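Search this site
Home Syllabus Handouts Readings Contact

Textiles and Household Goods
Handout 2: Weave, knit and surface
Instructor: Octavian Mocanu

Read the Diller chapter before class. A woven cloth has two sets of yarn, warp and weft, crossing at right angles. A knit is made of loops.
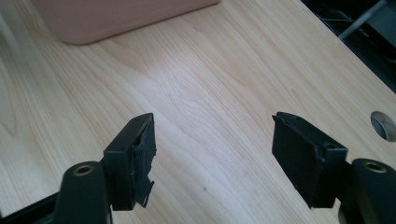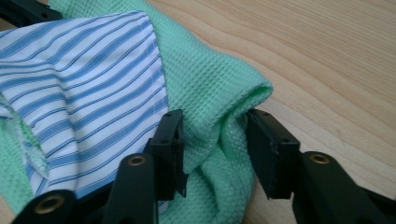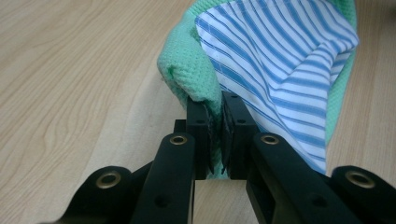
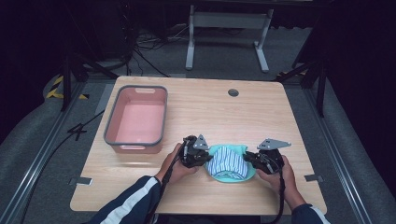
Waffle texture is used where a cloth has to take up water, and it can be made on a loom or a knitting machine. The raised ridges add surface area and trap air. The mint green cloth has this kind of dimpled face, and you should be able to tell it from the striped one by texture alone. Stripes in a woven shirting usually come from dyed warp yarns.

For May: bring two swatches, one woven and one knit, and label the grain. Howlader, pages 3 to 28, covers shrinkage.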